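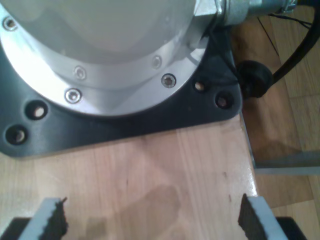 About the Bornden Running School

The Bornden Running School provides coaching in distance running to adults and to young people aged 14 and over. The school offers instruction at every level, from the first continuous mile to the marathon and the longer trail distances. It is based in Bornden and holds additional sessions in Omdale.

Our history

The school began as a weekly beginners' course on the Omdale towpath. Demand for a second course led to a permanent program, and the school later moved its main sessions to the Bornden track, which has floodlights and can be used through the winter. Trail instruction was added when the Dramthorpe forest paths reopened to organized groups. In the past year, 327 runners completed at least one full course with us, and 151 of them had not run regularly before enrolling.

Our approach

Training plans at the school are built on easy running. Most of the weekly distance in every course is run at a pace that allows conversation, and faster work is introduced only after a runner has completed six weeks without interruption. Coaches review each runner's log every second week and adjust the plan where sleep, work, or soreness calls for it.

The school does not prescribe a single running form. Coaches observe posture, cadence, and foot placement at the start of a course and again at the midpoint, and recommend changes where a runner reports discomfort. Runners with an existing injury are asked to consult a physician or physical therapist before they enroll.
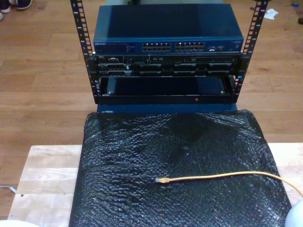
Courses

Foundation is a ten-week course for new and returning runners. It meets twice a week at the Bornden track and ends with a timed 5K.

Distance prepares runners for the half marathon and marathon over 18 weeks. It includes a supervised long run each weekend and instruction in fueling, hydration, and pacing.

Trail and Ultra is open to runners who have finished a marathon or have the agreement of a coach. Sessions are held at Dramthorpe and cover climbing, descending, night running, and the use of required race equipment.

Coaches and safety

All coaches hold a current coaching certificate and first aid training. Track sessions are limited to 12 runners per coach and trail sessions to eight. Anyone working with runners under 18 must pass a background check before the first session.

The Yadav Fund

The Yadav Fund helps runners who could not otherwise meet the cost of a course. Awards of $100 may be applied to course fees or to the purchase of shoes. Applications are accepted throughout the year and are read without the applicant's name attached.

Enrollment

New courses open in February, May, and August. Places are offered in the order in which applications arrive, and a waiting list is kept for each course. Evening sessions begin at 6:30 p.m. Prospective runners may attend one Foundation session free of charge before enrolling.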